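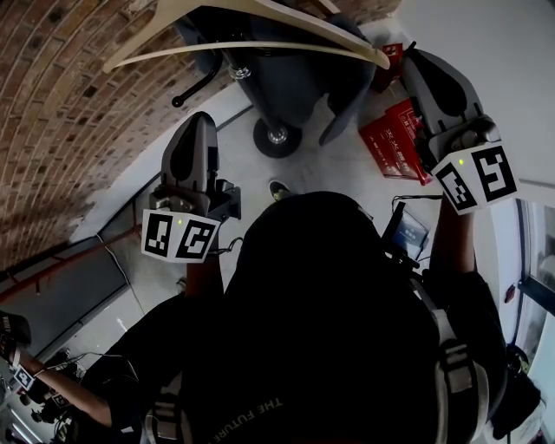
A hand-held gripper in each hand, over a pale grey floor.

Netball clubs must treat concussion with the same care as any other serious injury, according to the lead author of a new study of amateur players.

Dr Akinyi Mwakyusa, a senior lecturer in sports medicine at the Rekley Institute of Sport, surveyed 1,108 adult players in two regional leagues. Nearly half said they had continued a match after a blow to the head.

"Players told us they did not wish to let the team down," Dr Mwakyusa said. "Many had no idea that symptoms can appear the following day. They felt well at the final whistle and drove themselves home."

The survey, which closed in February, was carried out with the Runditz League and the Athumani League. Players were asked about collisions, falls and blows from the ball, and about the advice they were given afterwards. Only 10 clubs had a written procedure for head injuries.

Dr Mwakyusa said that the absence of a procedure placed coaches in a difficult position. "A coach at this level may also be the driver, the scorer and a substitute. We are asking that person to make a medical decision in the middle of a close game. A clear rule takes that weight away. If there is any doubt, the player comes off and stays off."

The report makes five recommendations. They include a short course for coaches before each season and a named person at every match with the authority to remove a player. It also asks leagues to allow an extra substitution where a head injury is suspected.

Asked whether clubs could afford the changes, Dr Mwakyusa said that the costs were modest. "The course takes one evening. The substitution rule costs nothing at all, and it was the measure players asked for most often."

A trial of the course will be held at the Zostley Sports Centre once indoor play resumes. The full report was published in May 2020 and is available from the Institute on request.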